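Lecture 3: Planning the budget for a data collection station

Last week we compared two arms, Noso and Flidow. Today we look at the costs which are not in the price of the arm.

For our planning exercise we take a small budget of 1000 euros for wearable equipment. One set of wrist straps with printed markers and cables costs 465 euros. Two sets make 930, so only 70 is left for spare parts. This is too little – cables break first, and delivery from Tisier can take until April.

A second possibility is one full set and one spare cable kit for 315 euros. Together it is 780, and the remaining 220 stays as reserve.

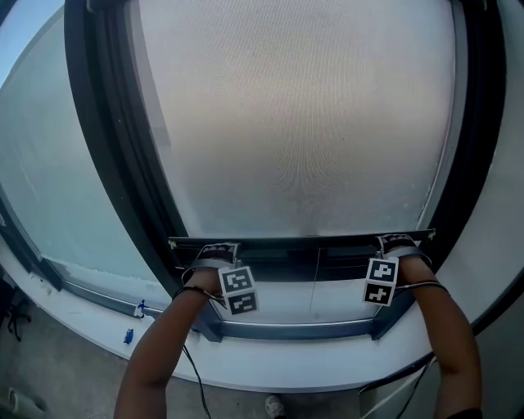
Please write also the hours of the operator in your plan. Tasks with windows and doors need more recording time than table tasks, and students often forget to count it.

Homework: prepare both variants in one table and bring it to the next lecture.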